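Fetora Desktop Migration Suite, Version 2

The Fetora Desktop Migration Suite moves user accounts, documents and application settings from an older desktop operating system to a newer one. It is published by Sutov and is intended for organizations that manage their own computers and wish to complete an upgrade without rebuilding each machine by hand.

Compatibility

Version 2 recognizes 1,772 desktop applications and carries over their preferences, templates and saved window layouts. Applications outside the catalog are listed in a report before the migration begins, and an administrator may assign a rule to each or leave it out. The catalog is updated each May. Customers with a current license receive the update at no charge.

The suite operates on 64-bit systems only. Source machines running a 32-bit edition can be read over the network but cannot host the management console.

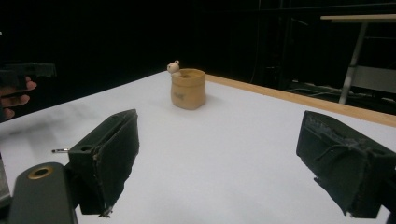

Nkosi wrote after the trial period that the pre-migration report had been more useful to the department than the transfer itself, and asked that it be made available as a separate download. The report can now be run alone from the console menu under Tools, Inventory. It does not require a license key and makes no changes to the source machine.

Management Console

All migrations are scheduled and monitored from a single console. Administrators may group machines by office, by operating system or by any field in the directory. A standard license permits 32 machines to be migrated at the same time. Interrupted transfers resume from the last completed folder.

Reports can be exported as plain text or as a spreadsheet. The layout of the exported file is described in section 131 of the Administrator Manual.

Security

User files are encrypted during transfer. Saved passwords are not moved unless the administrator enables this option and the user confirms it at first sign-in. Temporary copies are erased from the server when the migration is marked complete.

Licensing and Support

Licenses are sold per migrated machine and do not expire. Support is provided by Sutov by telephone and through the customer portal. Customers who use the Groka backup agent should update it before installing the console, as earlier releases of the agent lock the user profile folder.

Related items: Fetora Administrator Manual, Fetora Release Notes, Groka Agent Update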